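Humidity, labels and the small food store
8/19/26

Theophilus Alhassan has managed dry storage at Brerklow, a tea and dried fruit packer, long enough to have replaced most of its measuring equipment twice. The business ships to grocers and office kitchens from a single building in Cirberg. We spoke in the packing room about moisture, which he regards as the only storage variable worth a daily reading.

"Temperature gets the attention because people can feel it," he said. "Relative humidity does more damage. At 60 percent, black tea begins to take on water at a rate you can weigh. I hold the room at 52 and I do not let it drift."

The room is served by one desiccant dehumidifier, a Hilero unit installed in April, which replaced a refrigerant type that iced up in cool weather. Alhassan logs its output by hand on a clipboard. The previous electronic logger averaged its readings over the hour and concealed short peaks when the loading door was open.

Tea and fruit are stored apart. Dried fruit holds far more water than tea, and in a shared enclosure the moisture moves until the two reach equilibrium. The fruit hardens and the tea goes flat. Mixed presentation boxes are therefore a matter for the customer's counter, where the contents turn over quickly, and he advises against filling them ahead of time.

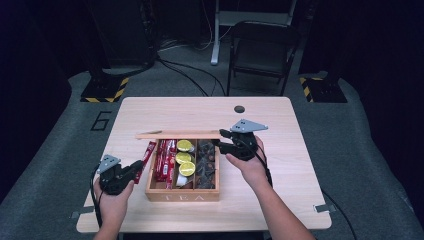

Packaging and shelf life

Brerklow moved from paper-lined sacks to foil laminate bags three years ago. The change added cost per bag, and Alhassan said the figures supported it within the first season.

"We opened 1125 retained samples over the whole trial, paper and foil together. The paper ones nearest the outside wall were stale well before the date on the label. The foil ones were within tolerance wherever they had been standing."

Retained samples are now kept on steel shelving from Kamata, 7 inches clear of the wall, to allow air to pass behind. He considers the gap more useful than any coating. Labels carry the packing date and the room reading at sealing – the second figure is for internal use, and customers occasionally ask what it means.
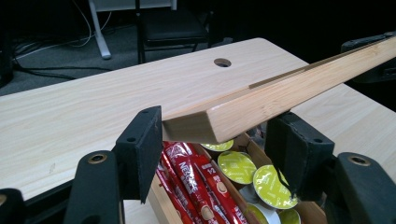 Shelf-life dates are set from water activity, measured on a bench meter that is calibrated with salt solutions every morning. Alhassan distrusts any date taken from a supplier's table. He applies the same reasoning to furniture and fittings, since bare wood exchanges moisture with the air much as tea does. A pale tabletop with a hole drilled through it, or a bar with a groove cut along its length, has end grain exposed inside the cut, and he would want such surfaces sealed before loose product came near them.

"Wood is acceptable for display," he said. "I would not store on it. You cannot get a stable reading beside a material that is taking up water on its own schedule."

His next purchase is a second meter, so that the first can be sent away for service. He has also asked for a curtain at the loading door, and the quotation is due before the new fruit comes in.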